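Bed Making and Laundry Questions I Get All the Time

What sheets do you use?
Plain gray fitted ones from Jastcombe, 300 thread count. I've bought 4 of them over the years and they all still fit.

Do you iron them?
Nope! I tried it once on the guest bed and gave up halfway down. I tug the corners tight, smooth from the pillow end toward my feet, and call it done.

How hot do you wash?
104 degrees for everyday stuff (that's 40 if your machine is in Celsius, like my old Arrieta). Towels go hotter.

My fitted sheet keeps popping off. Help?
Measure your mattress, topper included. Mine popped off constantly until I bought the deep pocket size - a bit baggy at the sides, but it stays on all night.

Where do you fold clothes?
On the bed, before the comforter goes back on. It's the biggest flat surface I own, and I can't go to sleep until the pile is gone, so it gets done!
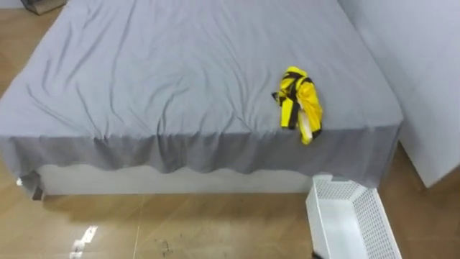
Gray fitted sheet on, one yellow and black piece still to fold.

Do bright colors go in with the gray sheets?
Not for the first few washes. After that I toss them in together on cold with a Folau color sheet.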